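Zistodside Dig Team Urges Caution Over "Royal Hall" Claim

For release: October
Posted in: Archaeology, Field News, Statements

The team digging at Zistodside says it can't support recent claims that the stone footings on the east slope belong to a royal hall. The footings are real and they are old. Whether anyone of rank ever lived above them is another matter, and the evidence so far is thin.

"We have four walls, a hearth and a lot of broken pots," said Ravindran Acharya, who directs the dig. "I've seen this called a palace in print. I would like to know what the writer found that we didn't."

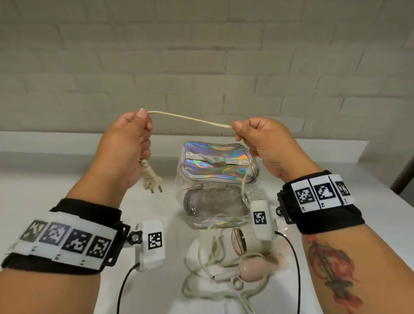

FINDS AND DATING

The team has logged 1253 finds from the slope this season. Most are scraps of plain cooking ware, along with animal bone and a few loom weights. Only 26 pieces carry any kind of decoration, and several of those came from plow soil, where they could have been dragged in from anywhere in the valley.

Much of the excitement rests on a bronze pin found near the hearth. The pin is handsome. It is also a common type, and similar ones have turned up at the Bundgaard farm site, which no one has ever called royal. Acharya said he would be "surprised, and a little annoyed" if one pin were enough to put a king on the hill.

Dating is not settled either. Charcoal from the hearth has gone to the lab at Trilton, but old timber was often reused, and a date for the wood may say little about when the fire was lit. An early figure passed around online did not come from the team, and the lab has not yet reported.

A survey by the contractor Gruvico showed a dark line running 100 meters along the ridge. It has been described elsewhere as a defensive wall — it could just as well be a field drain. The team has not dug it and will not guess at its age until a trench is open. 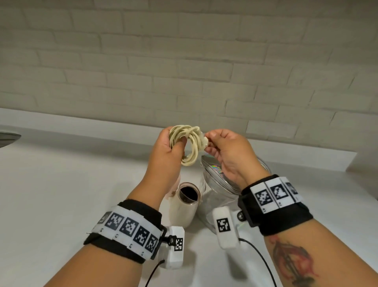

WHAT HAPPENS NEXT

Work on the slope has stopped for the winter, and the trenches have been covered. The team plans to open one trench across the ridge line next season, if the landowner agrees and the money can be found. Neither is certain.

A short report with the full finds list will be posted once the lab results are in. Until then the team asks that news outlets describe the building as "a stone structure of unknown use."

Requests for interviews should be sent to the Zistodside field office, marked for the attention of Ravindran Acharya. The site is closed to visitors.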